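Search this site Go

Stacking codes at Zandel

The Zandel winter coat sale takes two codes per order — one for the item, one for shipping. Enter the item code first. In the other order, the cart drops it without a warning. The Mollura parka was $220 and came to $966 for a family set before codes, with a kid's size included.

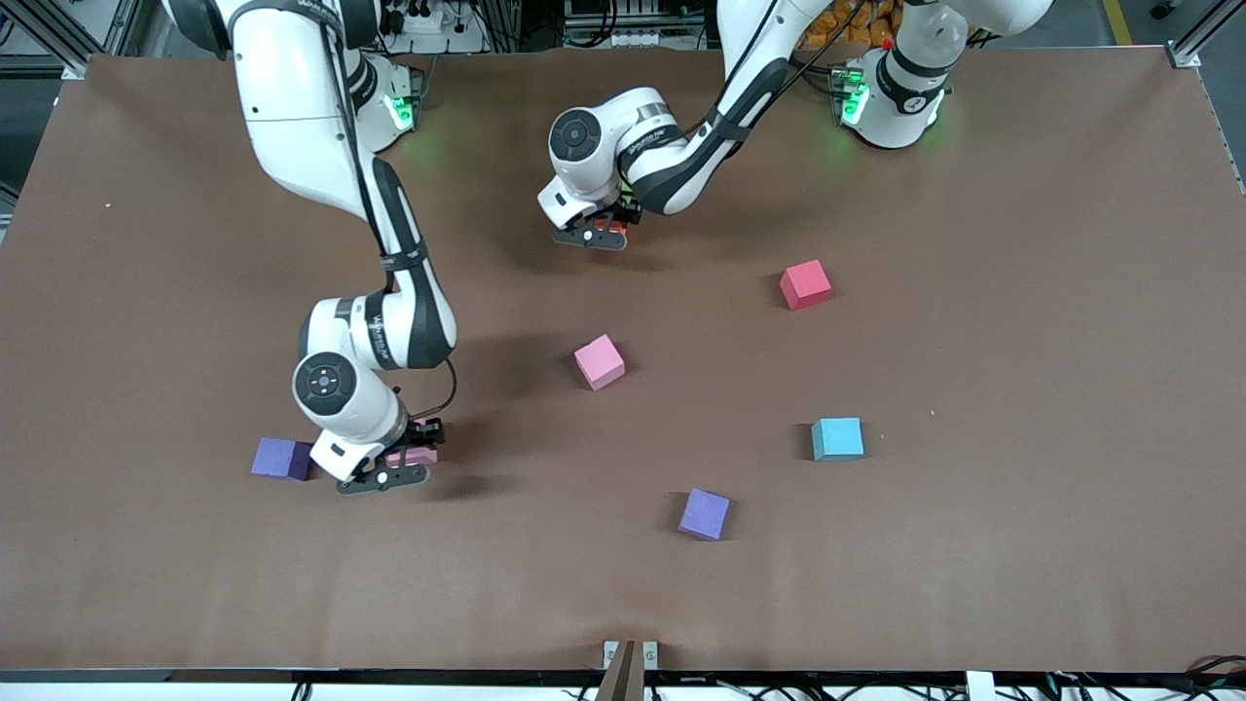 A reader writes that the shipping code also fails on gift cards, even when a coat is in the same cart. I tested this and got the same result. Buy the card separately.

Toom gloves are $8 and don't count toward the free shipping minimum. Nilholm boots do.
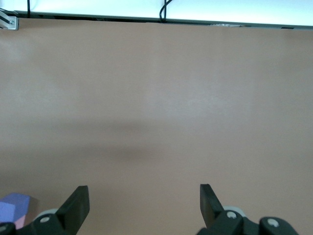
Does the item code work on boots in half sizes? Mine was rejected twice in February.

It works on whole sizes only. The terms page lists half sizes as excluded.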